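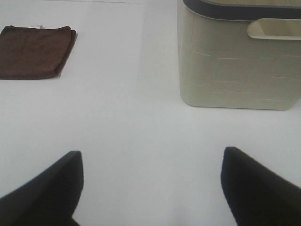
Brown towels: fold them or just chuck them in the bin?

2,032 views – 3 shares

pegbag_jan
I've finally moved our cleaning cloths and small towels out of the airing cupboard and into a plastic storage bin on the utility shelf. They're all brown because my husband bought a job lot from Nelen, the trade place by the ring road. I've been folding each one in half, then in half again, and laying them flat in a pile. It takes ages and the pile falls over as soon as anyone pulls one from the middle. Does anyone still fold theirs, or am I wasting my time?

tallboy62
Wasting your time. They're for wiping up. Ours go in the bin straight off the line and you take whichever one is on top. I've done it that way since we moved in and the floor is as clean as anyone's.

usex_drawers
I fold. If you throw them in you only get half as many in the bin, and they come out so creased they won't lie flat on the draining board. Thirds lengthways, then in half, and stand them on their edge like files. You can pull one out of the middle and the rest stay put.

pegbag_jan
I did wonder about standing them up. Won't they flop over when the bin's half empty?

usex_drawers
A bit. I put a shoebox in to take up the space until the next wash is done.

tallboy62
So now you need a shoebox as well.

mrs_kowalchuk
I'd separate the two kinds before doing anything else. The ribbed ones keep a fold and the fluffier ones don't. I gave up standing the fluffy ones on edge and roll them now. Pick the cloth up in the middle, give it a shake so the ends drop, lay it down and roll from the short side. They sit at one end of the bin and the folded ones at the other.

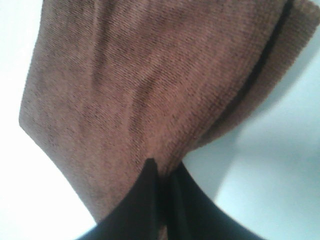 Brown knit cloth held up at its narrow part, with a fold down one side.

pegbag_jan
I hadn't thought of picking them up in the middle. I always go for two corners and then have to hunt for the second one.

mrs_kowalchuk
Corners are better for bath towels. For anything small I think the middle is quicker, and you can see if it's got twisted in the wash.

lorne_b
Disagree about the middle. You end up with a crease exactly where you were holding it and it stays there if the cloth is at all damp. Corners every time, pull it square, fold. My mother did the laundry for a guest house and she'd have sent yours back. Lorne Bélanger, towel folder, two generations.

tallboy62
It's a cloth for the sink, Lorne.

lorne_b
And it takes a few seconds to do it right.

wallisa
Can I ask about the labels? I fold so they're all tucked inside, but my daughter cuts hers off with nail scissors and has made a hole in nearly every one.

usex_drawers
Leave them on and fold them in. I used to snip them too, and the stub that's left is scratchier than the label was. If it really bothers you, unpick the stitches.

mrs_kowalchuk
I leave mine sticking out at the top. It gives you something to get hold of when the bin's full.
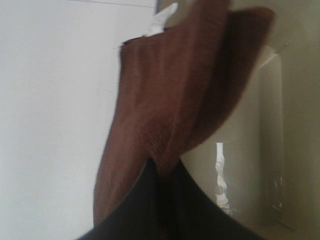 Do brown microfibre towels need washing apart from everything else?
For the first few washes, yes, as dark colours can shed a bit. After that they can go in with other darks, but leave out the fabric softener and keep them away from anything that drops fluff.

pegbag_jan
Thanks, that's useful. I've had ours in with the bath mat, so that explains the bobbles.

wallisa
Bath mats are terrible for it. I do mine on their own on a Sunday-best sort of wash, long rinse, no softener.

lorne_b
And shake them before they go on the line. Saves half the folding later.

pegbag_jan
Update: I did the whole lot this afternoon. Folded ones on edge, rolled ones at the end by the handle, labels up. They all went in and there's room for the dusters. My husband has already taken one from the bottom to do the car.

tallboy62
Give it until September and they'll be in a heap.

139 people found this thread helpful – 98 comments on older pages

Related threads
Airing cupboard or utility shelf for spare towels?
Getting bobbles off microfibre
Storage bins with lids or without
How many tea towels is too many?
Dusters that have gone stiff after washing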